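# Visit to the Driteck data floor, Nallside

We got to Nallside a little before nine on a Monday. The building is a former carpet warehouse behind the bus depot, and the sign for Driteck is small enough that we drove past it twice. Parking is free but you have to give your plate number at the desk.

Kirstin Nisbet runs the collection side and took us through. She started with the numbers, which were written on a whiteboard by the door. The packing set stood at 2,938 recorded attempts. Of those, 2,761 had been checked and kept for training. The rest were either rejected or still waiting for someone to look at them. The board gets updated at the end of each shift.

The floor is divided into booths with white tables and white walls. Each booth has one arm and fixed cameras, and each works through one task for a week or more before it changes. An operator drives the arm by hand from a second set of controls, and the system records the joint positions, the gripper opening and the video together. One attempt is one example. The learning model is trained later, at the Flastano office, so nothing we saw that day was the arm acting by itself.

We spent most of the morning with the shoe task. The goal is a pair of sneakers in a shoebox, and an attempt can begin with both shoes out on the table or with one already in the box. Kirstin said the second kind was added in January because the early model could do a whole run from the start but got lost if it was dropped into the middle of one.
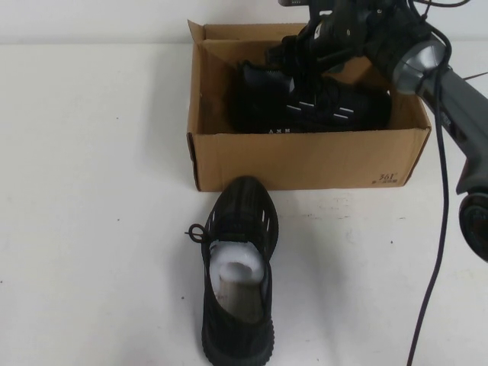
Operators work in blocks of 16 attempts and then swap out. Aldana Herrera, who has been there since the shoe task opened, told us the first shoe is easy and the second one is where the time goes. If the first is lying badly there is no room left, and the operator has to go back in and shift it. Those corrections are kept on purpose. A clean run teaches the model what a good result looks like, but it also needs to see what to do after a poor placement – and people who are good at the job stop making poor placements, so some have to be set up.

Black shoes are a nuisance for the cameras. A black gripper against a black shoe gives very little to go on, and the reviewers have to slow the video down to tell whether the fingers have closed on the collar or are just resting there. Driteck has 279 attempts tagged for that reason and plans to have a second person go over them.

I asked about labels. Each attempt gets a short line of text, such as "put the left shoe in the box," plus a pass or fail and a start and end time. Two reviewers do this in a side room. They used to let operators label their own work but the wording drifted too much.

After lunch (sandwiches, fine) we saw the Purves booth, which was down for a cable change, so there was only a slide deck to look at. It will do folded cloth once it is back up.

For our own project, the useful part was the reset routine. After every attempt the operator moves the box and shoes to a new position read off a printed sheet, and that takes nearly as long as the attempt. We had budgeted nothing for it. Kirstin is sending a copy of the sheet, and I'll put it in the shared folder when it comes.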